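Bench notebook, May, after lunch

Parts tray, second go

Adaeze and I finally tackled the divided tray. It has been the shame of the Wistcombe bench since we took in the Dostau order, and I was sick of opening three bags to find one spacer. So we put it on the light table with the laptop next to it, and the plan was to keep the small stuff bagged, one kind per compartment, and enter each kind in the sheet before moving on to the next.
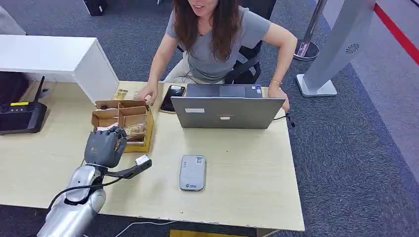 The sheet is the slow bit. Jolien Hendriks set it up for the Ukthorpe job and it still has her old column names (what on earth is "pos B alt"?), so I spent a good while renaming things. It holds 2000 rows before it starts to crawl, and we're at 515, so plenty of room. I've left her formulas alone. Please, everyone, leave her formulas alone!

Other stuff I want to remember:

Clear bags only from now on. The brown paper ones from Mac Carthaigh look nice but you have to open every single one.

Paper slips go in the compartment with the parts, folded once, part name on the outside. I wrote a few with the name on the inside and had to redo them, my own fault.

If a slip and the sheet disagree, trust the slip and fix the sheet. Adaeze wanted it the other way round and we argued about it over coffee. We're trying it my way until the end of the month.

Don't put two lengths of screw in one compartment, even if they're bagged separately. I did that last time and mixed them up within a day.

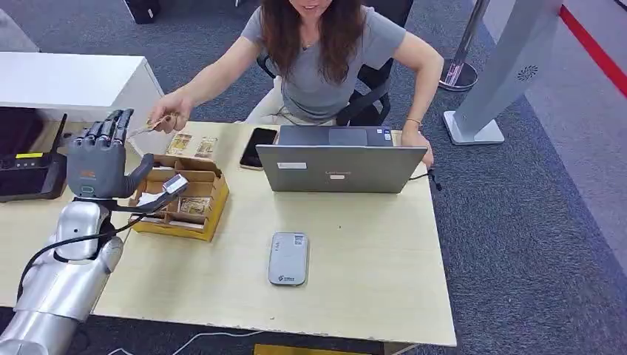 Still to do

Ask Jolien what "pos B alt" means before I delete it.

Find a lid, or cut one from scrap card. Dust gets into everything on that side of the room and I'd like to be able to stack a second tray on top.

Reorder the short spacers from Dostau. Two bags, same as before, and check the price, it went up last time.

Adaeze has the spare dividers in her drawer if anyone needs them.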